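Notes for the closet talk, 16/04/2020. Read slower than you think you should. Water on the left.

Okay, hi everyone, thanks for dialing in. I'm going to talk for a while about getting dressed, and mostly about why we own so much and still wear the same four things. I've been writing the Zelmont newsletter long enough that people send me their closets, and I love it, please keep doing it!

Start with the number. I went through my own place last May and wrote down every single piece, socks included, and got to 400. I live in two rooms. (Pause here, let them laugh or gasp.) Then I looked at what I'd worn that month and it came to 16. The rest was just living with me.

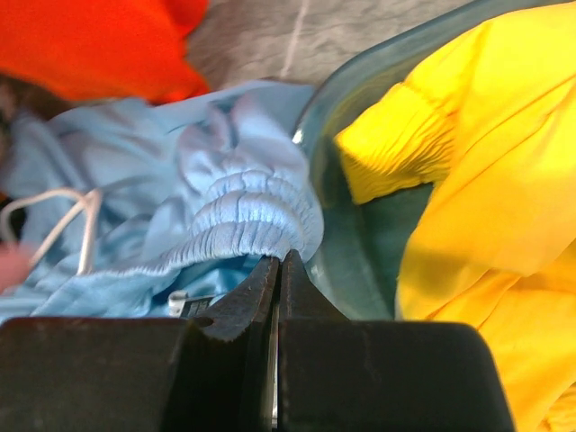

Cleviritz wrote back after I told this story at the Ocampo library and said that counting is the wrong place to start, it only makes people feel bad, and the better question is what you reach for when you're running late. I've come around to that, mostly. I still think you should count once. After that, go by the reaching.

So, the reaching test. For two weeks you don't plan outfits. You grab. Whatever you grab goes back on the left side of the rail when it's clean, and by the end you've got a left side that is you and a right side that is a person you were shopping for. Mine was shopping for somebody who goes to garden parties. I have been to one garden party and I wore jeans.

Next bit is about money, keep it short. I once spent 100 dollars on a gray coat because it "went with everything." It did! It went with everything and I never wanted to put it on. 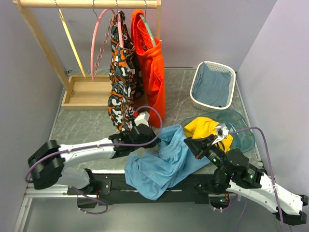 The flip side is the cheap thing you wear to death, and I want to spend a minute there. My best shirt came out of a bin at Galbridge, the thrift place by the bus station, and I've patched both elbows. If you love something, learn one repair for it. Just one. A button, a hem, whatever keeps going wrong. Needle and thread live in my kitchen drawer next to the batteries, so I'll do it while the pasta boils.

(If we're running behind, skip to color.)

Color. People write to me scared of it, and then they send a photo and they're in navy head to toe. The newsletter goes out to 3000 of you and I'd bet most are wearing navy right now.
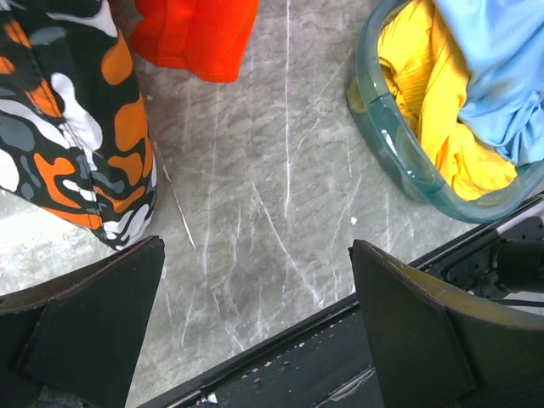 Prints are the part I get asked about most, and my rule is lazy, which is why I've stuck to it. Pick one color that's already in the print and wear that color solid next to it. Done. Take a camouflage-type pattern in black, orange, white and gray: everyone goes for black pants and that's fine, but put a plain red-orange next to it and the orange in the print wakes right up. It doesn't have to match exactly. A little off is nicer, if you ask me. My sister-in-law disagrees and she dresses better than I do, so take your pick.

Homework, then questions. Turn all your hangers backward tonight. When you wear something, hang it back the normal way. Write to me in a month and tell me what's still backward, and what you're keeping anyway, and I want to hear the excuses.

Leave ten minutes. Somebody will ask about moths. Cedar, wash wool before you store it, check the corners.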